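Cenura Gripper Evaluation Set
Item 2208 – Grastine series

The Cenura evaluation set allows laboratories and integrators to compare grippers on one arm before committing to a purchase. It is supplied with 2 wrist cameras and a common mounting plate. Sample views at the gripper, beside yellow framework:

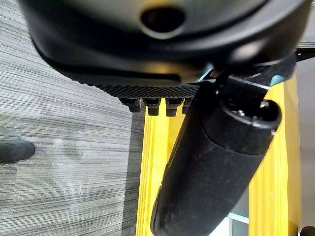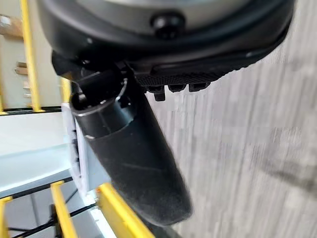
Each gripper in the set attaches to the same plate and runs from the Rao controller. Trial settings are stored by gripper, so an operator may change hardware and resume a saved routine without entering it again. Camera recordings and controller logs share one clock.

Loan terms
The standard loan period is 21 days from delivery. Extensions are available on written request – subject to other bookings. The set must be returned in its original case with all fasteners.

Compatibility
The mounting plate fits Cultwood arms supplied since July. Owners of earlier arms should order adapter 205 with the set. Third-party controllers may be used, but shared timing is then unavailable.

Requests for loan or purchase should state the arm model and the delivery address.

Page revised 11 November 2025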